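March, afternoon, laundry table by the window

Back on socks. I gave up on the bath towels before lunch (they fold fine, they just take up the whole table) and moved everything small over to the beige top, which is a nicer height for me anyway. Nicanor Garrido wants a pairing order we all stick to, so I'm writing down what I've been doing and he can argue with it later.

Start with the pile as it comes. No shaking out, no pre-sorting by color, just cloth and socks together near the back.

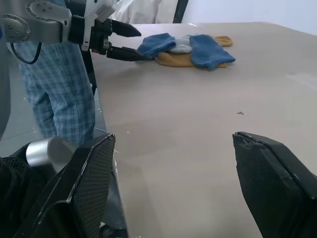 p. 22

Pairing goes much better if each sock gets laid flat before you even look for its partner. I kept skipping that and ending up with heels folded under, and then the cuffs don't meet and you have to start over! So: take one by the cuff, lay it out in the middle, toe to the left, smooth it. Then go back for the other one.
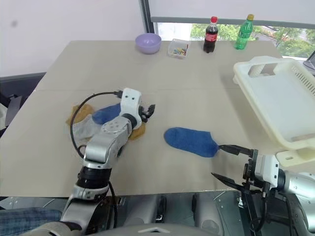

The order I like is blues first, then grays, then whatever odd ones are left (there are always odd ones, and I've stopped worrying about it). Cloths wait until the socks are gone. I tried it the other way for 20 minutes this morning and kept losing the small stuff in the folds.

Nicanor thinks the finished pairs should be rolled, and I think folded in half is plenty. Rolled ones wander off. We'll try 2 rounds of each and see who gets grumpy first.

Still to do: copy the order onto the Totitz sheet, ask whether Stokance ever sent the ankle socks, and find a better name for "the pile" than "the pile". Blues again after coffee.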